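Keeping the Arm Honest: Setup and Upkeep of the Table-Clearing Cell

Project report, Nimomstead Robotics Lab
Kazue Tanabe and Kanako Sugawara
Wednesday, June 1, 2022

1. What we took on

Our group inherited the table-clearing cell at the start of the semester. The software team wanted to teach the arm to move dishes and play food between plates, and they needed it to reach the same spot every time we told it to. It didn't. On our first day it missed its home point by 4 mm, and by the end of an afternoon session the error had grown. Our project was to find out why, fix it, and leave behind a routine the next group can follow.

We loved this project. Neither of us had ever taken a gripper apart before, and by the second week we were fighting over who got to hold the hex keys.

2. The cell

The arm stands on its own base next to a white table and reaches in over the edge. The gripper has two black cylindrical fingers. We call the whole thing Runau, after the label on the old storage cabinet. The control program is Zidetti, written by last year's students, and it logs joint angles, motor current and finger position.

The base supply is 24 V. We checked it first and it was fine at rest and under load, so we ruled out power early on.

3. Finding the drift

We wrote a short loop in Zidetti that sends the arm to a test point, opens and closes the fingers, goes home, and starts over. We ran it 200 times with the table cleared and measured against a dial gauge at home. The error grew in small jumps, mostly after the gripper closed. That pointed us away from the big joints and toward the wrist.
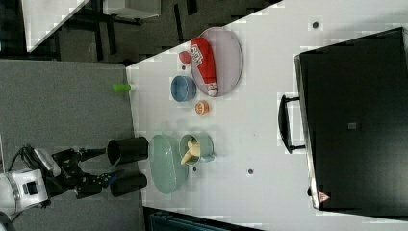 With the gripper off, the problem was easy to feel. Two of the screws in the mounting plate turned with almost no effort, and the plate rocked when we pushed on it. We cleaned the threads, put in new screws with a drop of medium threadlocker, and tightened them in a cross pattern. Then we left it alone overnight – this was the hardest part for both of us!

We also found that the cable had been tied too short. At full reach it tugged on the wrist. We gave it more slack and moved the tie back.

4. Calibration

After the repair we set the home position again and retaught the table plane by touching off near each corner. Our first try was bad because one of us was leaning on the table. The second try was good, and the repeat of the 200-cycle test showed no jumps at all. We may have cheered loud enough to bother the Nakajima room next door.

5. Upkeep routine

Before each session: wipe the fingers, check the wrist screws by hand, run home twice and read the gauge.
Every 2000 cycles: take off the gripper, look at the plate and threads, replace any worn screw, redo the table plane.
After any bump, even a light one: stop, go home, read the gauge before continuing.

6. What is left

The finger pads still wear unevenly and we don't know why yet. Kanako will keep logging finger current through July, and Kazue wants to try a softer pad material – she has samples on order. The cycle counter also resets when Zidetti restarts, so for now the count goes in the paper notebook by the door.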